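The Glove

At the institute in Plimmont the lift was broken again, so Cornel Pascu climbed four floors with his laptop under one arm and his soup under the other. When he arrived, Sitompul was already sitting by the table with her notebook open. She did not say good morning. She said, "Sixty-nine."

"Sixty-nine what?"

"Per cent. The night test has finished. It is the same as last month."

He put the soup on the window sill. Their method had a simple idea in it, and he had explained it to so many visitors that he could do it while thinking about his rent. A person wears the controls and moves the arm. The arm picks up a thing and puts it down in another place. All of this is recorded, and the program learns from the recordings how to do it alone. They had collected over 3000 recordings since the spring before. With hard things the program was good. With soft things it was bad, and with the glove it was very bad, because a glove is never twice the same shape.

"We need more recordings of the glove," he said.

"We have 253 recordings of the glove."

"Then we need better ones."

Sitompul turned a page. She was from the statistics side and had been lent to them until the end of March, but March was over and no one had asked for her back. She had a habit of reading the failures one by one, late in the evening, as other people read letters.

"I want to show you something," she said. "I sorted your recordings by who was wearing the controls. Yours, mine, and Gerero's."

Cornel sat down. Gerero had left them in the winter. He was an old man, a retired glove cutter from Iscombe, whom they had paid by the hour because he was patient and his hands did not shake. He had talked very little. At noon he ate an apple and looked out at the river, and at five he put on his coat. In the winter his daughter telephoned and said that he would not come any more, and then in a lower voice she told them why.

"When I train only with yours and mine, the program goes to the middle of the glove and closes the fingers," said Sitompul. "It presses too hard, or it takes nothing. When I train only with his, it does this other thing. It stops first."

"It stops?"

"Just above. For a very short time. Then it comes down slowly and closes. I thought it was a fault, so in the autumn I wrote a small filter that cuts away all the moments where the arm does not move. You remember, you agreed with it."

He remembered. They had been proud of the filter. It made the training faster by a whole day.

"We have cut him out," Cornel said.

"We have cut out the part where he was looking."

Down in the street a lorry was going backwards and making its noise. Cornel thought about the old man's hands inside the controls, and how he had bent his head a little to one side before each grasp. Cornel had once told him, in a friendly way, that he could go quicker. Gerero had said, "Yes, of course," and had not gone quicker.

They took the filter away and put the pauses back. The training needed two days. In the meantime they did not speak much about it. Cornel answered his post and Sitompul drank tea and corrected a paper for a cousin.

On the third morning they began the test, 200 trials, each with the glove put down in a different way. Sitompul placed it and Cornel started the program. The first time, the arm came in from the side, and above the glove it stopped.

He had seen it stop before, in the bad months, when the software had died. He had his finger ready on the key. But this was another kind of stopping. The green light was on. The hand was hanging there with its fingers a little open, and it seemed to him – he would not have written it in the report – that it was bent slightly to one side.

"Don't touch anything," said Sitompul.

"I am not touching anything."

The hand went down.

She wrote a small mark in her notebook, and under it the number one. Then she pushed the notebook away from her and for a moment held her own right hand in her left. Cornel went to the window and found that the soup from the first day was still standing there.

"Again?" he asked.

"Again," she said. "Slowly."

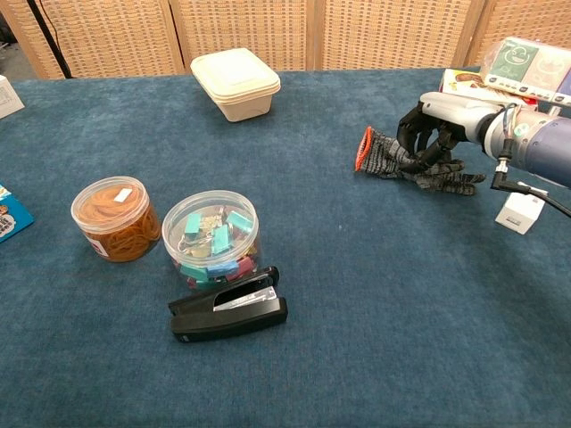 The hand and the glove, on the table at Plimmont.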